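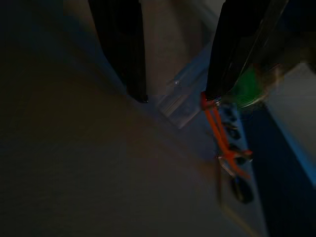 Home > Forums > Grippers & End Effectors

Filed under: Maintenance / 37 replies / 818 views

olteanu_bench
Vamau cell, two-finger parallel gripper. Risosley support want me to re-zero the fingers every 36 hours of running. Does anyone really do that? Sounds like a way of selling service visits.

vurby187
Every 36? No. We check ours when the pads get swapped and leave it alone otherwise. If it drifts that fast you've got a loose finger screw and re-zeroing just hides it.

gantry_gus
Disagree. Cables and clear bags are murder on alignment. One strand gets pinched up at the tip and the finger sits skewed for the rest of the shift. We re-zero daily, takes two minutes.

vurby187
Two minutes plus stopping the cell. And have you got before and after readings, or does it just feel better?

gantry_gus
Feels better, I'll admit. Never logged it.

olteanu_bench
That's my problem with it. Support couldn't show me readings either. I've put a paint mark across both finger screws and I'll measure the gap at each pad change. If the marks stay lined up I'm ignoring the 36 hours.

vurby187
Check the wrist camera bracket too. Ours worked loose and we blamed the fingers for a month.

Share (3) | Report | Next thread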